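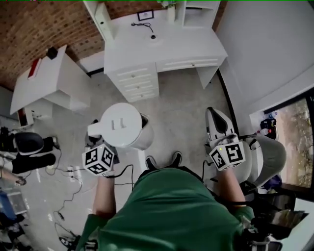
Print this article | E-mail to a friend

Heledd Voyle has heard the pitch so often she can recite it. "Hold the controllers, move your hands, the arms copy you, and after enough hours the arms don't need you," she says. "I'd like to see the 'enough' defined."

Voyle reviews robot learning studies and spent part of July going through the latest from Skevar, the lab run by Osian Craddock. Its claim is that 2,000 teleoperated demonstrations, recorded with tracked hand controllers, taught a two-armed robot to tidy a desk it hadn't met before.

She doesn't dispute the recordings. "They're good data. My trouble is with the word 'new'. The test desks were in the same building, same grey carpet, same daylight. I wouldn't call that a new place. My kids wouldn't either."

Craddock, reached by phone, is patient about this. The printed markers on the controllers give the system a clean fix on each hand, he says, and that accuracy is what the paper is about. "We never said it would work in your kitchen."

The press release did, more or less. He concedes he hadn't read it closely.

We use cookies to improve your experience on this site. Accept | Manage settings

There is also the matter of who was holding the controllers. Four operators recorded everything, and Voyle wants to know how much of the result is their particular habits. Two of them account for over half the sessions. "Swap them out and run it again. If the score holds, I'll buy Osian lunch."

Craddock says a repeat with five fresh operators is planned. He wouldn't give a date.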